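Tips for working next to a robot that handles fabric

I've been at the laundry finishing room at Vamberg for 11 years, and since December I share my bench with a robot arm. I was dreading it! My job used to be pick up, shake, fold, stack, and now the arm does a lot of the picking up while I do the checking and the fiddly bits (pockets, hems, anything with a zipper). My shoulders are happier. My patience took longer.

So, a few things I wish I'd had on a card by the bench.

Lay fleece down as one loose layer. If you smooth it out tight like a bedsheet, there's nothing for the gripper to get hold of. A little slack gives it something to pinch.

Brush the nap all one way before you send a piece through. I do it with the flat of my hand, takes five seconds, and then any crease shows up right away.

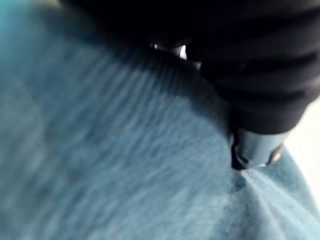
Metal tip down in blue, fleece-like fabric, with the creases fanning out from it.

Look at the spot where the tip touched. On fleece a dimple usually brushes out with your fingers, but on satin linings it can stay, so we keep those for hand folding.

Wipe the ridged part of the finger when you come back from break. Lint packs into the grooves like you wouldn't believe. Dry cloth, arm stopped, no spray.

Don't reach in to "help" it! Leanne Ellwood on the early shift taught me to hit pause first, every single time, even for one sock.

Keep a notebook of what it drops. We do 300 pieces on a busy shift, and mine showed that most of our misses were the small baby blankets. Jade Hebden changed the pickup point for those and my afternoons got a lot calmer.

Oh, and ask for a stool. There's more watching in this job now and less walking.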